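Home | Course Outline | Handouts | Labs | Contact
Search this course Enter keyword Go

Handout 4: Teaching by Demonstration, Part Two. Remote Control in a Simulated Room

In the previous handout we looked at kinesthetic teaching, where the person holds the arm of the robot and moves it through the task. The motors are made soft, the joint positions are recorded, and later the robot repeats or generalizes them. This method is simple to understand and students like it. It has two weak points which are important for us. First, the hand of the teacher is often in front of the camera, so the recorded pictures are different from those the robot will have when it works alone. Second, it is tiring. After one hour with a heavy arm the demonstrations become shorter and less careful.

In this part the teacher does not touch the robot. He or she sits at a desk and gives commands with a hand controller, and the robot follows. We call this teleoperation. In our course we do it with the Skirodton software, which shows a furnished room and lets the operator drive the base, turn the head camera and move the arm. All groups use the same set of rooms, so the results can be compared.

4.1 What is recorded

Every demonstration (we say "episode") is a list of time steps. In each step the software saves the view of the head camera, the position of the base, the joint angles of the arm, the opening of the gripper and the command of the operator. Please notice that the state and the command are two separate things. If the arm is slow, the command is ahead of the state, and a student who trains on the wrong column will get a robot that almost does not move. This mistake comes back every year.

The episode also carries one sentence of instruction, for example "go to the rocking chair" or "bring the small object from the seat to the round table." Write the sentence before you start, and do not correct it after.

4.2 Before the first movement

Let the operator look at the room from the starting place and say aloud the path he plans. With the room below, the path to the rocking chair goes over an open wooden floor, but the dark red panel on the left hides a part of the room, and the operator must decide if he turns the camera first or drives first. Both are permitted. What we do not want is a mixture inside one data set, where half of the episodes begin with a look to the side and the other half do not. The learned policy will then hesitate at the start. 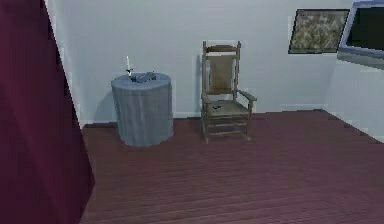

Fergal Flanagan: I would disagree a little with the rule about mixing. If you keep only one style, the policy knows only one style, and when the base starts a bit rotated it has no idea how to recover. In my group we recorded the look to the side in all episodes but changed the starting angle every time, and it was much more stable.

The remark is a good one and I leave it in the handout. The starting pose should vary; the strategy of the operator should stay the same. Those who want to read more can compare with the lab notes of Ruairí Mac an tSaoi on recovery, where the operator makes a small error on purpose and then repairs it.

4.3 How many episodes

The Hikitz set, which you will receive on the course drive, has 3,868 episodes from 2 operators. For the exercise you take nearly 2,000 of them for training. Your own group adds 97 new ones. This seems a small number, but they are recorded with your own hands and your own habits, and you will see the difference in the plots.

Delete an episode only if the software stopped or the instruction was wrong. A slow episode is not a bad episode. A grasp that needed a second try can stay — mark it in the log with the letter R.

4.4 Exercise for August

a) Record your episodes in the given room. Change the operator after every tenth one.
b) Plot the command and the state of the base in the same figure and measure the delay.
c) Train the small network from Handout 3 on the commands, then on the states. Describe what changes.
d) Write one page about where your operators did not agree.

Bring the log file to the lab, also if it is not complete.

Related handouts
Handout 3: Kinesthetic Teaching and Soft Joints
Handout 5: Delay, Filtering and the Initz Controller
Lab Notes: Recovery Demonstrations
Reading List: The Ní Chonaill Lectures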